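OK, a thread about the "fold the throw, plump the cushion, feel like a new person" advice. I've been doing it for 60 days because I said I would. I have doubts.

The claim, from the Kevarent newsletter: reset your sofa every evening and the whole room "reads" as clean. Reads to whom? The crumbs are still there. I checked.

Their starter set is a cushion cover, a thin cloth and a printed card telling you how to fold the cloth. The card has 8 steps. It's a rectangle. I've been folding rectangles since grade school.

Somebody at Derham told me the trick only works on a light sofa. Mine is brown. The person at Idard said brown is ideal because it hides everything. Pick a story, folks.

Also, "drape it casually." I've draped it casually maybe 200 times now. It looks like laundry. If I drape it carefully it looks like laundry I was careful with.

Fuzzy cushions: very soft, I'll give them that. They also hold on to every hair and bit of lint in the house. No listing mentions this. The Nam one has 3,000 reviews and I got tired of reading before I found a single person who had washed theirs. 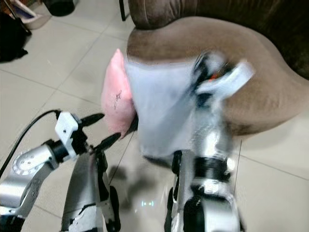
And don't get me started on the karate chop. You hit the top of the cushion so it gets two little ears. By 9 pm someone has leaned on it and the ears are gone. What was that for?

Fine, one thing in its favor. Picking everything up off the sofa does make me look at what's under it. Found a pen and a parking receipt from December. That's a point for picking things up. I'm not giving it to the cushion.

Will I keep going? Probably until the end of the month. Then I'm putting the cloth in a drawer and we'll see if any guest notices.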